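How I Finally Sorted Out the Junk Drawer (and the Three Other Places Junk Was Hiding)
January 3, 2023

Every winter I get the itch to clear things out, and every winter I start with the closets, run out of steam and leave the small stuff for later. So this year I went at it backwards and did the small stuff first. It took me one long afternoon and a pot of coffee, and I'd do it the same way again!

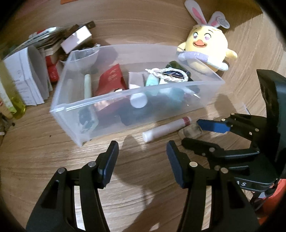

First you need a place to work. Pick a surface you can give up for a few hours, because you're going to dump everything out and it will look so much worse before it looks better. Put an old sheet down if you care about scratches. I skipped the sheet and spent ten minutes chasing a loose screw across the kitchen floor.

What you'll need
A trash bag
A donation bag
Masking tape and a marker
A few open bins (shoe boxes are fine while you're figuring things out)

Step 1: Dump it all out
Yes, all of it. I tried the "just tidy it where it is" method back in October and the drawer was a mess again in 2 weeks. Tip it out, wipe the drawer down and leave it open to air while you sort.

Step 2: Sort fast
Don't think too hard here. Tape things with tape things, batteries with batteries, and anything that makes you stop and wonder goes in a "huh?" pile for the end. My huh pile had a tiny wrench from a Varnerholm bookcase I gave away years ago, plus 7 keys that don't open anything I own.

Step 3: Test before you keep
Pens get a scribble. Flashlights get switched on. Old batteries get checked if you have a tester, and the dead ones go in a bag for the recycling drop-off, please, not the trash. I was brutal with the pens and I don't miss a single one.

Step 4: Try your bins before you buy any
Set your piles in the shoe boxes and live with them for a few days. I once bought a whole set of Wusix drawer dividers before measuring and they were too tall by the width of my thumb – the drawer wouldn't shut. Measure the inside of the drawer, height too, and write it on your hand if you have to.

Step 5: Label everything
Masking tape and marker is plenty. I know the printed labels look nicer (I do own a Brosano label maker, it's in a closet somewhere), but tape peels right off when you change your mind, and you will change your mind.

Step 6: Put it back by how often you grab it
Scissors, tape and the good pen go in front. Picture hooks and spare fuses can live in the back, or on a high shelf. Takeout menus can go on the fridge – I kept the one from Chávez and tossed the rest.

If you get stuck on the huh pile, bag it up, write the date on it and stick it in the garage. Mine's sitting next to the paint cans right now. I'll open it in spring, or maybe I won't.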